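12/19/23

Frost on the inside of the back window again. Meter reading 1,653, entered in the book. Moved the bookshelf forward from the cold wall, and the gap behind it is now wide enough for the brush.

Spent the afternoon on the marker question. Mi-kyung wants new labels for all the seed tins before the holiday, and the pens have been giving a grey line since November. My view is that they should be stored lying flat, so the ink neither drains from the tip nor floods it. Jacinto stores his tip down in a mug and reports no trouble. His are a different make. 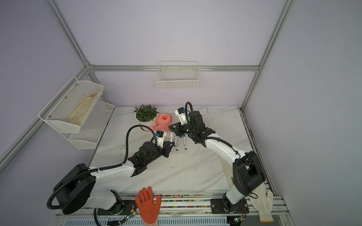
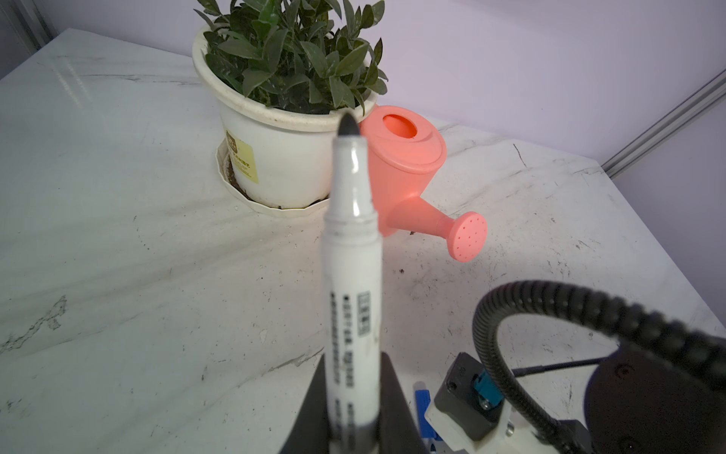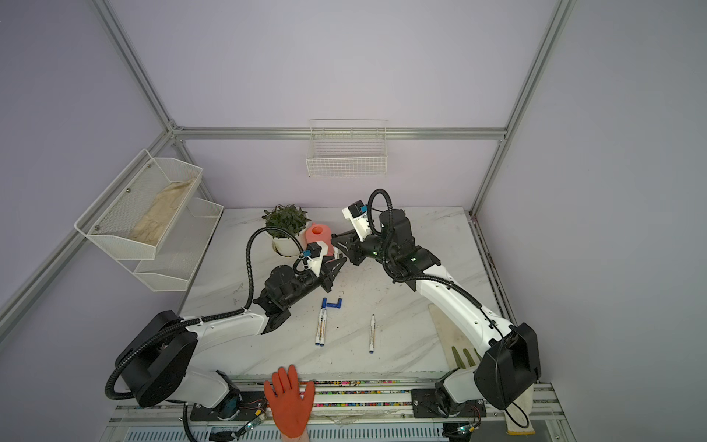
Photos: Su-bin Tak

The plant by the watering can is due a larger pot in spring. Present regime is 100 ml every 9 days, poured at the soil and kept off the leaves. I would use a can without a rose for this, but the pink one pours slowly enough and I have stopped looking for another. The saucer should be emptied half an hour after watering. I forget more often than I do it.

Mesh baskets: I still think wire is right for cloths, as air gets to both sides. Kazimiera disagrees and would have lidded boxes throughout. She has sent me a page from the Grirlow catalogue with the 35 cm size ringed. Not ordered.

Marble pattern is a poor choice for a work surface. Specks of soil and the printed veins look alike at arm's length, so I wipe by touch. Damp cloth first, then dry.

Tins to label tomorrow: beans, leeks, both lettuces. Ask Byung-chul for the spare key.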